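Marble (kitchen use)

From my home kitchen encyclopedia, entry last touched up 10/21/25
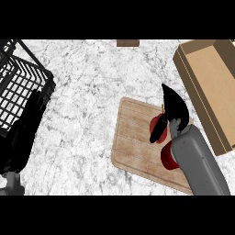
Marble is limestone that got squeezed and heated underground until its grains grew back together as tight little crystals of calcite. I know that sounds like a geology lecture, but stick with me, because pretty much everything people love or curse about it in a kitchen comes from that one word, calcite. It's soft as stones go, it feels cool under your hand, and it fizzes when acid gets on it (I've spilled enough lemon juice to have opinions on this).

Where the veins come from

Pure marble would be plain white. The gray streaks are other stuff, mostly clay, silt, iron minerals or a bit of graphite that was lying in the limestone before it changed. When everything got folded, those layers got smeared out into lines. Green usually means serpentine, and pinks and yellows are iron. No two slabs match, even ones sawn from the same block, and I'd tell anybody shopping for it to go to the yard and look at the real piece. Samples lie! Mine was a pretty four-inch square with one faint line in it, and the slab that showed up looked like a road map. I love it now.

Types you'll hear about

Carrara is the everyday Italian one, soft gray on white or bluish white. Calacatta is whiter with bolder veins, and costs a lot more. Statuario is the sculptor's favorite and priced like it. Danby comes out of Vermont and has plenty of fans over here. You'll also run into names that belong to a single dealer. Grurnell, the stone yard I used, sells a creamy one they call Anar, and I have never found out what quarry it comes from. Dealer names aren't regulated in any way I can see, so ask for the country and the quarry, and ask whether it's really marble. Quite a few "marbles" in showrooms are dolomite or quartzite, and those are different animals.

Finish

Polished is the shiny one. It shows the color best and it also shows every dull spot an acid leaves behind. Honed is matte, and it hides those spots much better, though it can pick up oily stains a little quicker. Stone sanded up to 800 grit is still on the satin side, and the real mirror comes from the finer pads and polishing powder after that. I went honed and I'd do it again tomorrow.

Etching and staining

People mix these up constantly. An etch is damage to the surface, where acid has eaten a bit of the calcite and left a dull mark. Wine, vinegar, tomatoes and some bathroom cleaners all do it, and a sealer won't stop it. A stain is color that has soaked in, and a sealer does help with that, mainly by buying you time to grab a cloth. For oil stains I use a poultice, baking soda and water mixed to a thick paste, spread on, covered with plastic wrap and left overnight. You may need to go again, my olive oil spot took three rounds.

Light etches on a honed top can be rubbed out by hand with fine wet sandpaper. Try it in a corner first, please.

Pastry and candy

Marble pulls heat out of whatever is sitting on it, so butter in a dough stays firm longer, and melted chocolate can be spread and scraped until it's cool enough to set glossy. My friend Farzana Selvanayagam makes pulled sugar on hers. Her syrup can go up to 376 degrees Fahrenheit for the dark caramel, and she lets it settle down in the pan before pouring, since sudden heat can crack a slab. I stick to pie crust.

Cost and weight

It's heavy! A slab the usual 3 centimeters thick runs to something like the high teens of pounds per square foot, and older cabinets may need bracing. My bill from Grurnell came to $2549 with the sink cutout, plus $120 for delivery up the hill to Dilcombe. That was in June, and I gather the yard gets busier in the fall.

See also: Granite, Quartzite, Sealers, Soapstone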